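Suha Khoury
2022-06-17

1/ Notes on convertible high chairs, written up after five months with a Prastix and a shorter loan of a Trarkov. Long thread. Mostly measurements, harness geometry and cleaning. Skip to 9 if you only want the cleaning part.

2/ Background: one child, started solids in February, now sits unaided and leans hard to the left. Kitchen floor is old tile with a slope toward the back door. Both facts matter for what follows.

3/ Seat angle first. Product pages say "upright" and leave it there. What you want for solids is hips, knees and ankles each at 90 degrees or close to it. Check it from the side with the child in the seat. An empty seat tells you very little, as the padding compresses.

4/ The Prastix gets the hips right and the knees wrong. The seat pan is too deep for a child under nine months, so the edge meets the calf instead of the back of the knee. A folded hand towel behind the lower back moved mine forward enough. Take it out again once the legs catch up.

5/ The Trarkov has an adjustable seat pan with three slots. Middle slot worked on the first try. The adjustment needs a hex key, and the key is not captive. Tape it to the underside of the seat on day one.

6/ Footrest. A lot of chairs treat this as trim. A child with dangling feet shifts around and tires sooner, at least mine does. Look for a plate that sets in steps of an inch or less. The Prastix moves in two-inch steps, so there was a stretch of weeks when no position was correct.

7/ Harness. Use all five points. The common error is shoulder straps adjusted at the start and then never touched again. Recheck after every change in clothing weight and every time the seat pan moves. Two fingers flat under the strap at the collarbone, no more.

8/ The crotch post on the tray is a separate item from the harness and does not replace it. Munther Najjar asked me about this under an earlier post and the answer is the same as before: the tray can come off, so don't count on it to hold anyone in.

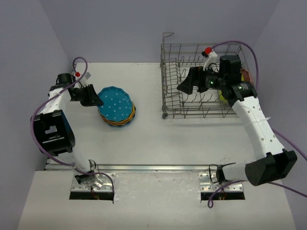
9/ Cleaning. Total time per meal depends almost entirely on seams. Count the places where two parts meet inside the splash area. The Prastix has a seam along the tray rim that holds yogurt. A soft toothbrush clears it, a cloth doesn't.

10/ Tray inserts: measure your dishwasher before you buy. The Trarkov insert is wider than the bottom rack on my machine and has to go in at an angle, where it blocks the spray arm. I wash it by hand now – less than a minute with hot water and ordinary dish soap.

11/ Strap webbing. Remove, soak in warm water with mild detergent, air dry flat. No bleach and no tumble dryer unless the manual permits it. Photograph the routing before you take it off. I didn't the first time and spent the evening with the manual, which shows the routing from the wrong side.

12/ Stability. Measure the footprint at the legs and compare it with the seat height. On a sloped floor, orient the chair so the child faces downhill or uphill, never sideways. With a child who leans left I put the left legs next to the wall, far enough out that feet can't reach it and push off.

13/ Distance from the table is the same problem. If the feet can reach the apron or a crossbar, the chair can go over backward. Pull the chair back or lower the footrest one step and check again in a month.

14/ Weight. The Trarkov is roughly 18 pounds with the tray on. Fine if it stays in one room. If you carry a chair up stairs, get the lighter one and accept the worse footrest.

15/ Secondhand. The Brellemville parents' exchange had 10 chairs listed when I looked. I went to see four. Two had missing harness parts and one had a replacement buckle of unknown origin. Ask the seller for the model label under the seat and check it against recall notices before you drive anywhere.

16/ Spare parts: Khương (the small shop, not the online store with the similar name) stocks Trarkov buckles and footrest bolts. The part number for the long bolt is 417. The short one fits the thread but bottoms out early and leaves the plate loose. Ask for the long one by number.

17/ Someone will ask about clip-on seats. I tested one at my parents' place for a weekend. The table lip was too thick for the clamp to seat fully, so I stopped after one meal. Minimum and maximum tabletop thickness are in the manual and both limits apply.

18/ Current setup: Trarkov at home, seat pan in the middle slot, footrest fourth notch from the top, straps in the lower slots. Prastix folded in the hall closet for visitors. The fold latch on it is stiff and needs two hands, which I count as a plus.

19/ Correction to 6: the Prastix footrest steps are two inches on the older frame. Munther has the newer frame and measures an inch and a half. Still too coarse for us, but check which one you're buying. The leg caps are gray on the older one and black on the newer.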